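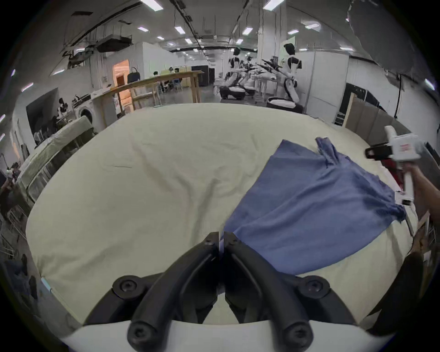

Seam slippage is the failure we see most often in woven bottomweights and light household goods, and it accounts for most of the disputed claims that reach the Iltham test room. The term covers one thing only: yarns in the fabric shift parallel to each other next to a stitched seam, leaving a gap, while the sewing thread and the yarns themselves remain intact. It should be kept apart from seam breakage, where the thread fails, and from fraying, where yarns leave a cut edge that was never secured. A blue cloth with a ragged, frayed edge, like the one lying on the cream padding, belongs in the last group as far as its edge is concerned, and the edge alone says nothing about how the same cloth would hold at a seam. The two properties are related in that both depend on how firmly the weave grips its own yarns, but a fabric can fray readily at a raw edge and still pass slippage at a well-constructed seam with adequate allowance. Members have been entering both under "edge failure" on the claim form. Please stop using that heading. The revised form has separate lines.

Test method

The method in use at Iltham remains the fixed-load version. A specimen is cut with the seam running across its width, mounted in the tensile frame, and loaded at constant rate to the agreed force. The load is then reduced to the small holding force given in the procedure, and the opening at the widest point of the seam is measured with a rule or a calibrated loupe. The reported figure is the mean for each direction, in millimeters.

Warp slippage and weft slippage are reported separately. Warp slippage means that warp yarns have slid over weft yarns, and the seam in that case lies parallel to the warp. Several reports submitted this year had the directions reversed. If the report does not say which yarns moved, the result cannot be used in a claim, and the test has to be repeated at the submitter's cost.

The pass limit for apparel bottomweights under our purchase terms is 4 mm. There is no rounding down. A mean of 4.2 mm is a fail.

Conditioning

Specimens are to be conditioned for 20 hours before testing, up from the previous overnight arrangement, which varied with whoever opened the room. Cloth that has been washed is dried flat and then conditioned for the same period. Tumble drying before this test is no longer accepted, as it relaxes the weave to a degree that depends heavily on the machine.

Softener and silicone finishes lower friction between yarns and will raise the slippage figure, sometimes by enough to move a fabric from pass to fail. Where a garment has been finished after sewing, test a specimen from the finished garment. A result from unfinished roll goods does not cover it.

Results from the Meltus trial

The Meltus trial compared three seam constructions on one medium-weight plain weave supplied by Kimaro. In total 127 specimens were tested. The plain superimposed seam with overlocked edges gave the widest openings in both directions. Adding a topstitched row reduced the opening in the weft direction and made little difference in the warp. The lapped seam with two rows of stitching gave the lowest figures throughout, with the least spread between operators.

Stitch density was held constant, so the trial does not show what a closer stitch would do for the plain seam. Awuor Minja has pointed out that on this weave a closer stitch may damage yarns at the needle line before it helps with slippage. She intends to run that comparison in December if the second frame is back from calibration.

Seam allowance was also held constant. The lapped seam takes up more cloth, and members costing the change should allow for it in the marker.

Needles and thread

Sarnov ran its part of the trial with a size 90 needle and a ticket 40 thread on the heavier samples. Ticket numbers fall as thread gets thicker, and two members ordered the wrong way on the strength of the last bulletin. The bulletin text was unclear and has been corrected in the online copy. Thread choice has limited influence on slippage in any case. It matters for seam strength, which is reported on the following page of the form.

Submitting specimens

Send cloth cut at least 100 mm clear of the selvage, with the warp direction marked on every piece in a washable pen. Pieces taken from finished garments should include the full seam and as much cloth on either side as the pattern allows. Do not trim loose yarns from cut edges before posting. Trimming can take a specimen below its working width, and it then has to be discarded.

Akinyi Biwott is handling bookings for the test room. Include the fabric reference, the finish, and the seam type with the request. Requests without a seam type will be held until it is supplied.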